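Friesen Adds Sorting Bins to Menden Line

1/16/18

Friesen has added an open bin with flared sides to its Menden line of gray sheet-metal containers. The bin is meant for small mixed goods and holds 19 pounds.
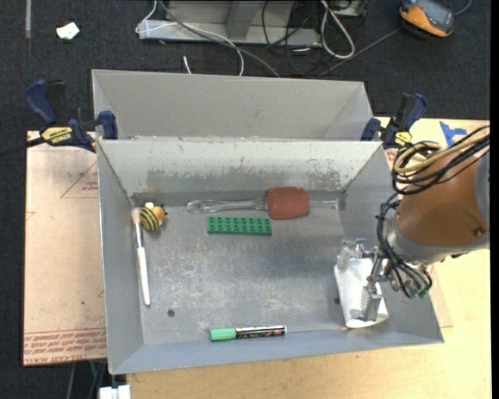 Gray metal bin with a spatula, a toy brick, a paintbrush and a marker.

Telma Pereyra, product manager, said the first 197 units ship from Cokavell. A smaller size was dropped in December. Orders are filled in lots of 11.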